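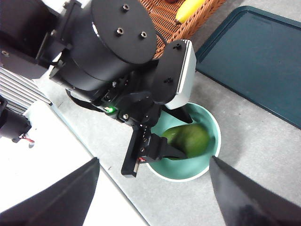 Cucumber, green bowl, afternoon snack.

So I quit caffeine. Or I mostly quit, we'll get to that. A few of you have been asking since I mentioned it at the end of the last post, and I kept putting off writing it up because for a good while I couldn't string two sentences together.

Some background for anyone new. I've been a coffee person since my first office job in Luvdale, where the machine was free and the heating was bad. You held the cup to keep your hands warm and then, well, you'd drunk it, so you got another one. That was a long time ago and I never really stopped. By this spring I was getting through a big thermos of Ronodar dark roast before lunch (35 ounces, I measured it with a jug), then an iced one from the Colombo on the corner, then whatever tea was going in the afternoon. Plus the odd headache pill, and guess what's in a lot of headache pills!

I never thought of any of it as a drug. I have opinions about drinking on weeknights, I read the little leaflet that comes with cough syrup, I'm the one at the party asking if you should really be having wine with that antihistamine. And then I'd walk home and make a coffee at nine at night because it was a nice thing to hold.

What changed was sleep. I was waking up at 3 every morning with my heart going like I'd missed a train. My doctor asked how much coffee I had in a day and I said "oh, a few cups," and she gave me a look and asked me to go home and write it down. So I did, for one ordinary Monday, with the packets and the cafe's chart and a calculator. It came to 969 milligrams. I did the sum again because I thought I'd counted the thermos twice. I hadn't.

I took the piece of paper back in and she was very calm about it. She said that was a lot more than she'd like, that it would explain the sleep and very likely the jitters too, and that I shouldn't stop all at once. She wrote out a taper for me, a bit less every few days.

Reader, I stopped all at once. I know! I had the sheet of paper right there on the fridge. But it was a long weekend and I felt strong and I thought, how bad can it be, it's coffee.

Saturday morning was fine. I was almost smug. By dinnertime I had a headache that started behind one eye and spread out until my whole skull felt like a shoe a size too small. Sunday I slept until noon, got up, ate toast standing up and went back to bed. I was queasy. My legs ached like I'd been hiking. I cried at a commercial for gutters. I also snapped at my sister over the phone for asking what I'd had for lunch, and she'd only called to be nice, so that was a fun apology to make later.

Then I gave in and had half a cup, and the headache packed up and left within the hour. That scared me more than the headache did, I think. I sat on the back step with my half cup feeling wonderful and also a bit sick about how wonderful I felt.

So I went back to the taper, properly this time. I started lower than the sheet said, which my doctor okayed over the phone, and it took 27 days from there to get down to one small morning cup. I mixed decaf into the regular beans, a scoop more each time, and kept the jar on the counter so I couldn't pretend. If you try this, mix it in a jar you can shake, because the first time I layered them and ended up drinking all the decaf in two days and then all the regular. Felt that one.

The thing I hadn't planned for was the habit part. Half of what I missed was having something to go and do at ten and at two. I tried herbal teas and most of them taste like a drawer. Peppermint is okay. Roasted barley is better than it sounds if you put milk in it. I also snack a lot more now, crunchy things mostly, cucumber or celery or those seedy crackers, and I take a walk around the block when I'd normally be standing at the kettle.

Decaf isn't zero, by the way. I didn't know that. It's a small amount, but if you're having six of them on the theory that they don't count, they do add up a little. Same with chocolate, same with some sodas you wouldn't expect. I've turned into a label reader and I'm no fun at the grocery store.

Sleep took longer than I wanted. The first couple of weeks I was dead tired all day and still wide awake in the small hours, which felt like a rip-off. Then we drove up to Bunduneck to see my parents and I slept straight through in that awful sofa bed – the one with the bar across the middle – and woke up to my dad running the blender. I've slept well most nights since. Some nights I don't. I still have a pretty busy head, and I suspect the coffee was getting blamed for a few things that are just me.

My hands are steadier. I noticed it threading a needle. My afternoons are duller, I'll admit, there's no big lift at two o'clock, and I miss being the person who got all her emails answered in one go before lunch. I'm slower now. My boss hasn't said anything, so either it doesn't show or she's being kind.

Oh, and please talk to your own doctor if you take any regular medication. Mine wanted to go over my list before I changed anything, and she had a question about one of them that I'd never have thought to ask.

I still have the one cup. It's small, it's before eight, and I sit down for it. Ronodar does a half-caf now and I have a bag of it in the cupboard that I haven't opened yet, so if anyone's tried it, leave me a comment and tell me if it's any good.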